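Incidencia 981 — Tarea de cierre de la papelera de mesa
Proyecto: Delira
Estado: abierta, pendiente de nuevas pruebas
Prioridad: media

Resumen

La rutina de cerrar la tapa falla más de lo aceptable. De 100 intentos en la última tanda, 50 terminaron con la tapa encajada en el aro. El resto se reparte entre tapas que se quedan a medio camino y paradas por límite de fuerza en la muñeca derecha. Savurel pide esta tarea dentro del paquete de limpieza de oficina, junto con pasar la bayeta y vaciar bandejas, y quiere saber en marzo si se mantiene o se retira de la lista.

Pasos para reproducir

Cargar el perfil de dos manos. Dejar la papelera abierta en el centro de la mesa, con la bisagra hacia la pared. Llevar las dos manos a la posición de espera y lanzar la rutina de cierre con la velocidad por defecto. El fallo sale casi siempre antes del intento número 3.

Registro

09:10. Reiniciado el controlador de la mano derecha. Sin cambios.

09:35. Recalibradas las dos muñecas. La izquierda estaba bien. La derecha tenía un desfase pequeño en el giro, corregido. Mejora un poco el primer contacto con la tapa, pero sigue empujando demasiado arriba.

10:20. Fijada la base a la mesa con tres tiras de cinta de carrocero, una a cada lado y otra por delante. Con la papelera suelta, el empujón la desplazaba y la trayectoria dejaba de valer. Sujeta ya no se mueve, así que ese modo de fallo queda descartado para las pruebas. En casa de un cliente no va a haber cinta.

11:05. Posición de espera revisada con la tapa levantada: mano izquierda abierta a un lado, la derecha más baja al otro.
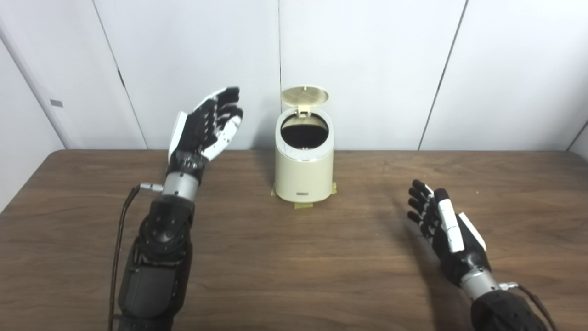

Brennan contesta que el problema no le parece de manos. Según su mensaje, una persona cierra esa tapa sin mirar, con el dorso de los dedos si hace falta, y nosotros estamos pidiendo una trayectoria exacta para un gesto que no la necesita. Propone dejar de apuntar a un punto del borde y bajar la mano entera con fuerza limitada hasta notar el tope. Añade que, si para cerrar una papelera hay que pegarla a la mesa, él no vendería todavía la tarea como resuelta.

11:40. Probado lo que propone, a velocidad reducida. La tapa baja acompañada y encaja en varios intentos seguidos. Cuando la mano llega ladeada, la tapa se queda apoyada en los dedos y vuelve a subir con ellos al retirarse. Hay que corregir la salida.

12:15. Cambiada la salida: la mano se retira en horizontal hacia su lado en vez de subir. Pendiente de una tanda completa.

Valoración para Savurel

Como demostración en mesa, la tarea se puede enseñar. Como servicio diario, no por ahora. Pasar la bayeta aguanta bien un turno con supervisión y vaciar bandejas también. Lo que pide tocar piezas pequeñas con bisagra sigue dependiendo de que el objeto esté en su sitio — y en una oficina casi nunca lo está.

Pendiente

Repetir la tanda de 100 con la nueva salida.
Repetirla después sin cinta, aunque los números bajen.
Preguntar a Trollero si el límite de fuerza de la muñeca se puede ajustar por rutina o solo para todo el brazo.
No cerrar esta incidencia hasta tener las dos tandas adjuntas.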